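Wancombe Paper Handling Collection: Data Card

Version of January 7, 2022

Summary

The Wancombe Paper Handling Collection records how people handle light household paper with bare hands. It covers facial tissue, kitchen paper, wrapping tissue and paper napkins. Recordings were made at two sites, Wancombe and Bosbridge, and are released by the Cruickshank Institute for Domestic Studies. Each entry consists of one short recording, a still taken from it, and a one-line activity label.

Contents

The present release holds 100 entries in 18 activity classes. The classes include fold, smooth, tear, twist, bunch, roll, wipe and wrap. A full list is given in the file classes.txt. Entries marked "mixed" contain more than one activity and carry the label of the longest.

Labels describe what the hands do to the paper. They do not describe purpose. An entry in which a napkin is rolled for a table setting and one in which it is rolled to be thrown away both carry the label "roll."

Materials

All facial tissue was plain white and unscented. Wrapping tissue was supplied flat and cut to size at Bosbridge. Participants received a fresh sheet for every entry. Several of the folds in the napkin class follow a household manual printed in 1937, a copy of which is kept in the Cruickshank reading room -- page references appear in the notes column.

Labeling

Labels were entered in Clikel by two annotators working separately. Where they differed, a third annotator chose between the two labels. The classes "twist" and "bunch" produced the most disagreement, and the guidance for both was rewritten in May.

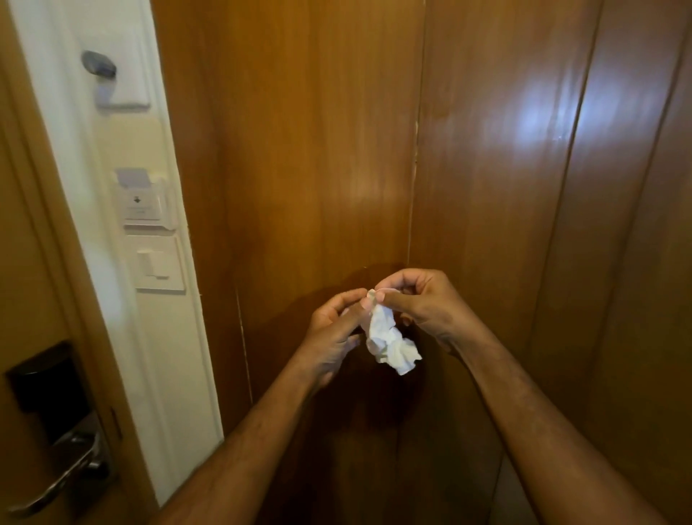 Facial tissue is the least regular of the four materials and keeps few clean edges once it has been gathered. Annotators should therefore look first at the fingers. With the thumb and forefinger of each hand pinching the upper part of a crumpled wad, close together, and a ragged flap left hanging, the position of the fingertips is a better guide than the outline of the paper. The still alone is not sufficient to assign a label -- the recording must be viewed in full.

Known limitations

Colored and printed papers are not represented. Left-handed participants are few. Tears made before the start of a recording are not marked, and users studying tearing should rely only on entries in that class.

Terms of use

The collection may be used for teaching and research. Redistribution of single entries requires written permission from the Institute. Corrections to labels should be submitted with the entry number and the proposed class.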